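Ticket: Petition signatures not saving past page 2
Opened 26/01/2019
Status: open, waiting on Piltow

Hi all, and thank you for your patience with this one! As many of you know, we moved the Salach district recall petition onto the Piltow form system so people could sign from home. Since the move, we keep hearing from folks who filled in every box, pressed Submit, and then never found their names on the public list.

First I checked the obvious stuff (old browsers, missing zip codes, that kind of thing). The Lopes county office needs 2000 valid signatures from us before the February hearing, so every lost one stings.
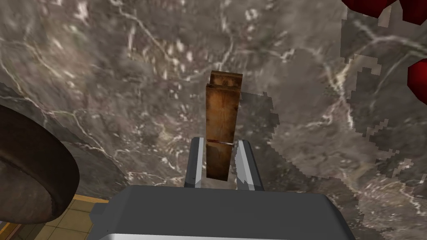

Wooden block held upright between two gripper fingers.

What I tried next was signing a test petition myself, over and over, with different addresses. Anything with a Gononer Road address went missing, and everything else came through fine. I pulled the export and found 68 entries stuck in a folder called "pending review," all from that one road, which the system had filed under the neighboring district.

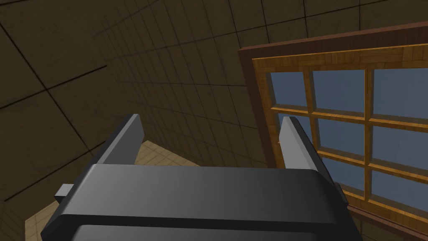
So I fixed the boundary table by hand, saved it, and ran the export again. That brought back 21 of the stuck names, and I was so pleased I nearly closed the ticket right there. The rest still show as pending, and I don't want to push them through myself, as the clerk may ask who approved them. I've written to Piltow with the export attached. Please don't ask anyone to sign a second time yet, or we'll have duplicates to weed out!

14 shares | 3 comments

Comments

I'm on Gononer Road and my name showed up this morning, thank you!

Mine is still missing. Should I bring a paper copy to the hearing just in case?

Same trouble with the school board petition last fall. Check the apartment numbers too.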